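4.2 Thermal margin of the seismometer vault

The Drustach lander carries its seismometer in a sealed vault under the deck. We ran the vault through 64 day-night cycles in the Hanrahan chamber, with the heater set to hold the sensor at 334 K. Leak rate was logged at the end of each cycle. Two seals were compared, the Flamen ring and the older Cirby ring - both fitted with the same bolt torque.

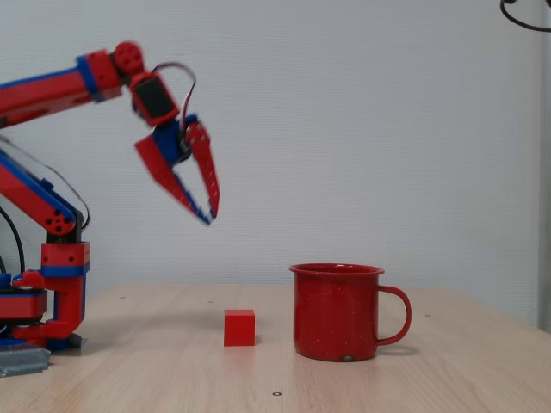
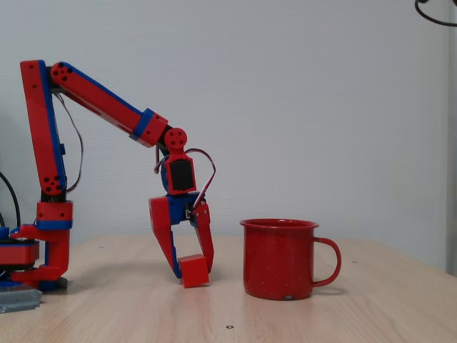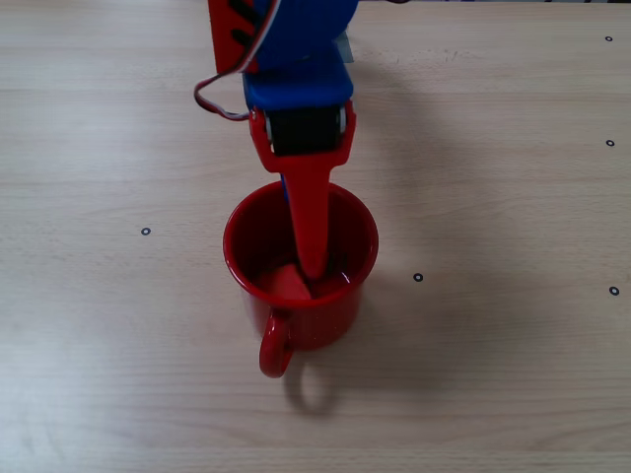

Figure 14. Red and blue arm at a light wooden tabletop, three views.

The Cirby ring passed the leak limit in the first half of the run but drifted upward afterward. The Flamen ring stayed flat within the noise of the gauge. Heater power did not differ between the two, so seal choice was made on leak rate alone. Section 5 treats the cable feedthrough, which was blanked off for these tests.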